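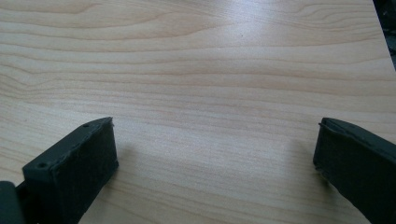

One reader wrote in after my last soap post to say the Novdale press had cracked half her shampoo bars on the way out of the mold, and was it worth sending back. Another reader said hers worked fine once she stopped filling it to the top. I have had mine long enough now to say they are probably both right.

Novdale Hand Press for Bath and Shampoo Bars, reviewed 13/06/2024

The Novdale is a small lever press. You put your mix in the round mold, lower the plate, lean on the handle, and push the bar out from underneath. It comes with two molds, one round and one oval, a spare plate, and a folded instruction sheet. I paid $87 for mine from Wirwood, plus shipping. I bought it to replace the Sorkano twist mold I had been using for years, which still works but is hard on the wrists after the first dozen.

I have pressed 137 bars with it so far. Most were solid shampoo bars made with a noodle-type surfactant, cocoa butter, a little clay and some oat powder. The rest were bubble bars and a few batches of shower steamers.

Shampoo bars

This is what the press does best. I weigh out 63 grams of dough per bar while it is still slightly warm, roll it into a ball, and drop it in. One slow push and a count of ten gives a dense bar with a clean edge. If you press quickly, air gets trapped and you get a soft spot on one side. The bars also last longer in the shower than my hand-shaped ones did.

The cracking problem is real. It happened to me on four bars in the first batch. Two things fixed it. I filled the mold to just below the line inside the rim, and I added a few more drops of melted butter to the mix. A dry dough will crack in any press, but the Novdale is less forgiving than the Sorkano because the push-out plate is a bit smaller than the bar. All the force goes to the middle.

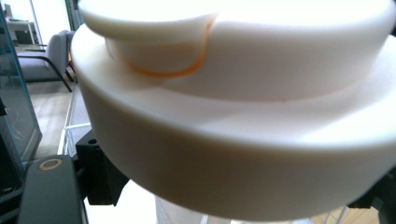
The oval mold has the same plate issue and is slightly worse for it, so I mostly stick to the round one. If you do use the oval, dust it with cornstarch first and let the bar sit for a minute before you push.

Bubble bars

These were fine, nothing special. A bubble bar mix is soft enough to shape with a cookie scoop, and the scoop is faster. The press does give you a flat top, so if you sell yours and want them to stack in a box, it may be worth the extra time.

Shower steamers

I would skip it for these. The mix is mostly baking soda and citric acid, and it packs into the gap around the plate. I had to take the whole thing apart and soak it between batches. A plain silicone tray does the job.

Cleaning and build

The handle and base feel solid. The rubber feet slid on my counter until I put a damp dishcloth under them. The molds wash up easily in hot water, but dry the spring right away. Mine had a small rust spot within a few weeks. Fairclough sells a stainless spring that fits, and I plan to order one in July when I restock on butters.

The instruction sheet says dishwasher safe for the molds. I have washed mine by hand and can't speak to that.

Should you buy it?

If you make shampoo bars in batches of twenty or more, yes. If you make a few at a time for your own bathroom, a cheap twist mold will do. To the reader with the cracked bars, I would try a lower fill and a wetter dough before you pay for return shipping.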